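The Return of the Shared Laundry

When Altstead closed its last public wash house, few residents objected. Home machines had become common, and the building on Pernier Street was let as storage. It reopened in November with 16 washers, and 1374 households have since registered to use it.

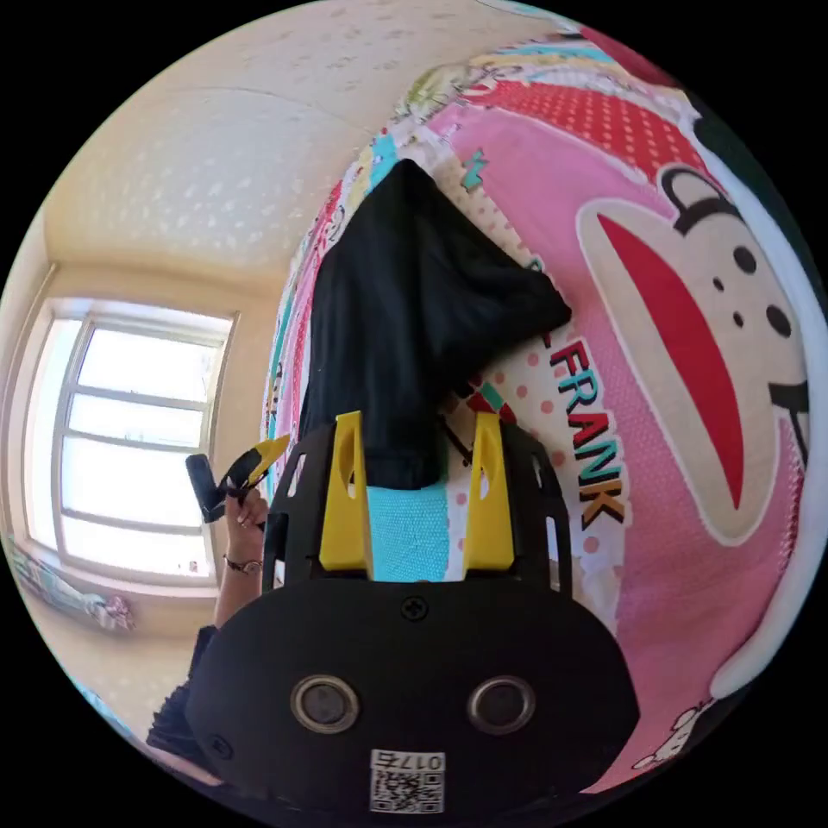
Why households are coming back

Catherine Moffat, who directs the program for the town, points to smaller apartments. Many newer units have no space for a dryer, and heavy bedding takes days to air indoors.
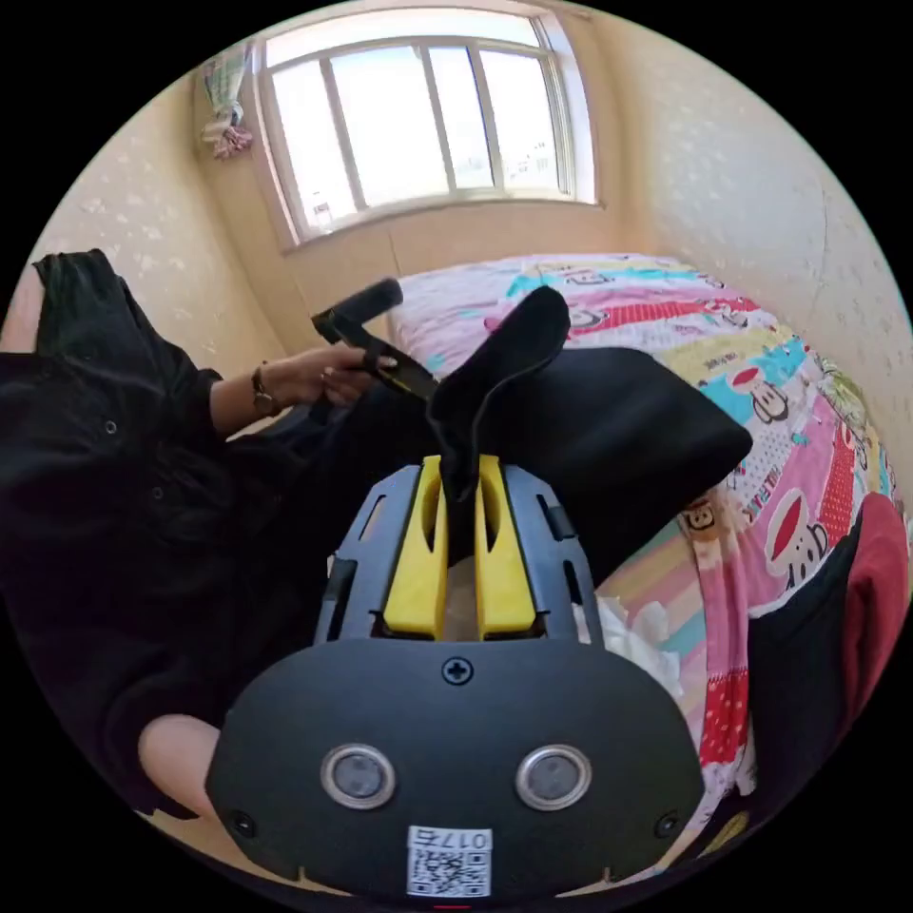
Black cloth held between yellow fingers, over the bed.

Fees were set after a long public consultation. A standard load costs the same at every hour — a point on which tenants' groups insisted — and residents over 59 pay half.
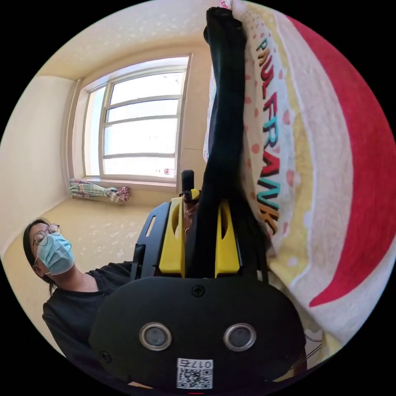

Dark fabrics remain the most frequent subject of questions at the service desk. Siiri Lukoševičius, who trains the staff, advises washing them inside out in cool water. Yellow against black, as with the two bright fingers of the gripper, is an easy contrast to see; black against navy is harder, and sorting is best done by daylight.

The neighboring district of Vellura has asked to study the accounts before it commits to a site of its own. A decision is expected in the spring. 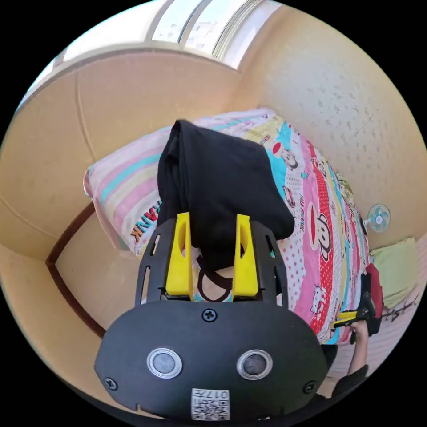

A folded black cloth, gripped and raised toward the bed.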